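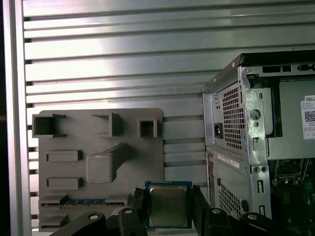
Grerside Repair Library to Open Its Doors in December With 327 Donated Computers Ready to Borrow

GRERSIDE - Families, students and retirees across Grerside will soon be able to borrow a desktop computer the same way they borrow a novel. The Stojanovska Foundation and the town's public library are delighted to announce that the Grerside Repair Library will open in December on the ground floor of the old Edholm department store, right across from the bus station and two doors down from the bakery (which, we are happy to say, has already promised rolls for opening day).

The idea started small. Two winters ago, reference librarian Drita Dimitriou noticed that the same people were lining up every morning for the library's public computers, many of them filling out job applications or helping a grandchild finish homework before school. She began asking local businesses what they did with their old machines when they bought new ones, and most of them pointed her to a closet.

"I had offices calling me back the same afternoon, asking if I could please come and take everything," said Dimitriou, who will manage the new location. "My car was full for months. My neighbors thought I was moving out, one monitor at a time!"

Since then, residents and employers have given 852 computers to the project. Of those, 327 have been cleaned, tested and set up for lending, and many of the others have supplied memory, drives, processors and power supplies to keep the rest going. Forov, the office furniture maker on Canal Road, gave the workbenches and the long front counter, along with more swivel chairs than anyone quite knew what to do with.

Any adult with a Grerside library card may borrow a computer, screen, keyboard and mouse for up to 12 weeks at no charge, and may renew if no one is waiting for a machine. Each set comes with a printed guide in large type, a phone number for help, and a power strip. People who live outside the town can join for a yearly fee of 50 dollars, and that fee is waived for anyone enrolled in an adult education course in the county.

Lending is only half of what the Repair Library hopes to do. Every Wednesday evening from 6 p.m. until 9 p.m., the benches will be open to anyone who wants to bring in a computer of their own and learn how to look after it. Tuulikki Hyvönen, who taught electronics at the high school for most of her working life, will lead the sessions, beginning with the basics: how to clear out dust, how to add memory, how to change a drive, and how to seat a processor without bending anything that ought to stay straight.

"I like to see people open the case for the first time," said Hyvönen. "They come in holding the thing as if it might bite, and by the second visit they have brought their own screwdriver. You don't need to be good at math, and you don't need to be young. Bring your reading glasses and a bit of patience, and we will get along very well."

A beginners' course for teenagers will follow in the new year, led by Phong Tôn, whose repair stall at the Saturday market has been a Grerside fixture for longer than many of his future students have been alive. Places are free, but parents are asked to sign up at the main library desk.

Donations are still very welcome, especially laptops, flat screens and working keyboards. Storage drives are wiped before any machine is lent out, and donors may ask for their drives back. The Repair Library cannot take printers, picture tube televisions or kitchen appliances, though the staff will gladly tell you where those can go.

The opening celebration begins at 10 a.m. with coffee, the rolls mentioned earlier, and a few short remarks from Sandrine Moulin of the Stojanovska Foundation. Borrowing starts at 11 a.m. Please bring your library card, and if you have a long way to carry things, ask at the counter for the use of a cart.

The entrance on Station Street is step-free, and parking behind the building is free for the first two hours.

About the Stojanovska Foundation
The Stojanovska Foundation supports libraries, reading rooms and adult learning in Grerside and the nearby towns.

Press contact
Todor Krasniqi, Grerside Public Library. Interviews and visits before the opening can be arranged through the main library desk, weekdays from 9 a.m. to 4 p.m.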